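Subject: Re: [chores] so can they clear a kitchen counter or not?
From: Teodora Yordanov

Hi all,

Sorry for the slow answer, I was chasing a bug in our scoring script most of September and it ate my evenings. Quoting the bit I want to pick at:

> I keep seeing clips of arms folding towels and loading dishwashers, and then I go
> home and wipe my own counter. My sister-in-law runs a small packing shop and she
> asked me flat out if she should wait a year and get one of these instead of hiring.
> I had no idea what to tell her. Are we at "it can tidy up a few things" yet? And does
> the simulator stuff count for anything, or is it a video game with a nice kitchen?
>
> -- Hamel list digest, thread 107

Okay so, two questions, and I'll take the second one first because it's what I do all day.

Yes, it's sort of a video game with a nice kitchen! We run ours at Landale, on top of a simulator setup called Fundard, and the kitchen has a marble counter and a dining area past it and a screen on the wall that plays no part in any task. I like it in there. It's cleaner than mine. But the point of the game is that I can let the arm try the same counter over and over without anybody having to walk in and set the bottle back up. Last batch was 2274 tries. If I had to reset those by hand I would quit and go bake bread. 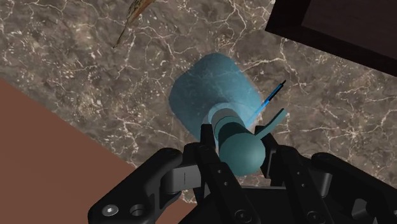 The part that people underrate is how much of a chore is just getting hold of the thing properly. Picking up a mug by the side is pretty well solved if the mug is where you think it is. Pump bottles are a pain, though. You've got a fat smooth body, and then a skinny neck, and then a head with a spout poking out to one side, and the grip that's perfect for lifting is terrible for putting down upright. You and I shift our fingers halfway through without noticing. A two-finger gripper has to let go and try again, or else commit early and live with it.

And then the counter itself is trouble. Busy stone with veins running every which way is rough on anything that finds objects by looking for edges. A thin pen lying flat on that is nasty. My own eyes slide right over it. We swapped in a plain gray top for one batch and the pen task got a lot better, which tells you something a little embarrassing about what the thing had learned. I put the marble back. People have marble.

So how good is it? On single items, tall ones, with space around them, I'd let it do my kitchen (a wine bottle is a dream, it's basically a handle with a bottle on the end). On "clear the counter", meaning everything, in whatever order makes sense, it gets a few things in and then does something dumb. My favorite from this month was when it moved the pen four times. Back and forth. Very neatly each time. 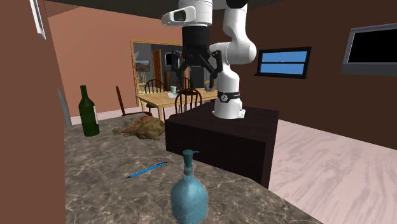 Food is the other mess. We have one lumpy brown item that half my group calls the fish and the other half calls the roast, and the simulator treats it as one solid lump, so you can carry it like a brick. Real fish doesn't go along with that. It bends, it flakes, it drips on your socks. Any success number you read for food from a simulator, ours included, please knock it way down in your head before repeating it to someone with a business.

Which gets me to the sister-in-law. I'd ask her what actual share of the work is the same box, same spot, same motion. If it's most of it, there are plain old machines for that and have been for years, no learning involved. Stiter (the shop downstairs from us, they do labels and jars) has a line that moves 2000 jars a day and the cleverest part of it is a metal rail. If the work is "whatever came in this morning", she should hire the person. I wouldn't tell her to wait a year on my account.

We did move one of our trained policies over to a real arm for 25 runs, by the way. I'm not going to post the score because we had the gripper calibrated wrong for part of it and I don't know which part. I'll redo it properly and send the numbers with the settings attached, good or bad.

Does anyone have a decent model of a sponge? Ours bounces.

Teodora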